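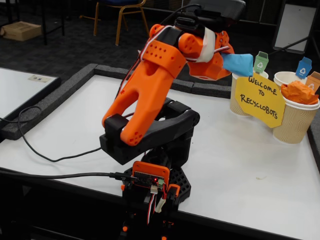 Lieven Baert wrote to me after the last post and said I was wrong about the bus. He said the 71 does still run to Braltmont on Sundays, it just doesn't stop at the depot anymore, and that anyone who walks to the next shelter can catch it. So I went and looked, and he's right. The stop was moved in April. The old sign is still on its pole at the depot, which is why I stood there for most of an hour and then wrote a cranky paragraph. I've fixed the old post.

Since the bus came up, I might as well write down how six months without a car have gone. I sold mine in the fall. It needed a new exhaust and two tires, and I was driving it so little that the battery kept dying. The guy who bought it fixed it up himself and I see it parked behind the hardware store now and then.

Getting to work is fine. The 71 leaves at 7:10 and I'm at my desk before eight. The one after that is too late, so missing it means walking, and I've walked it twice. It's a decent walk if it isn't raining. One of those times it was raining.

Groceries took longer to figure out. I used to do one big shop every other Saturday, and that doesn't work when you carry everything. Now I stop at Østergaard on the way home, a couple of bags at a time. I spend a bit more there than I did at the big store, and I throw out less. Cat litter is the one thing I still haven't solved. I had it delivered for a while but the driver kept leaving it at the bottom of the stairs, and a wet bag of litter is no use to anyone.

I bought a used bike in January, a Bosport with a rack on the back. It was $197, and then another chunk for a lock and lights. The gears slip going up Mill Hill, so I get off and push at the steep part. I was going to take it in to be looked at and then the weather turned bad and I forgot. It's on the list.

Money, for people who asked. My car insurance, gas and parking came to $343 a month, averaged over the last year I had it. That doesn't include repairs. The bus pass is a lot less than that even after I add the odd cab. I've taken cabs home from the dentist and from my sister's place when it got late. I thought I'd need them more.

What I miss is going places on short notice. My sister lives out past Jaditz, and by bus that's two transfers and a long wait at the second one, with a bench and a vending machine that only takes coins. In the car I'd go over for dinner on a weeknight without thinking about it. Now I go on Saturday and stay over. She says she likes it better that way, though she also bought a new air mattress, so the old one must have been as bad as I said it was.

I also miss having somewhere to put stuff. I kept an umbrella, a blanket, a spare jacket and a bag of returns in that trunk for years. All of it is in my hall closet now and none of it is ever with me when I want it.

I haven't decided about next winter. The sidewalk along the river road doesn't get plowed until late in the day, and in February I was walking in the street with cars coming up behind me. I called the city and they gave me a form. If anyone has filled out that form and gotten a plow out of it, let me know.

Lieven also asked whether the Sunday schedule is posted anywhere. It's taped up inside the shelter, on the left side. I didn't find it online.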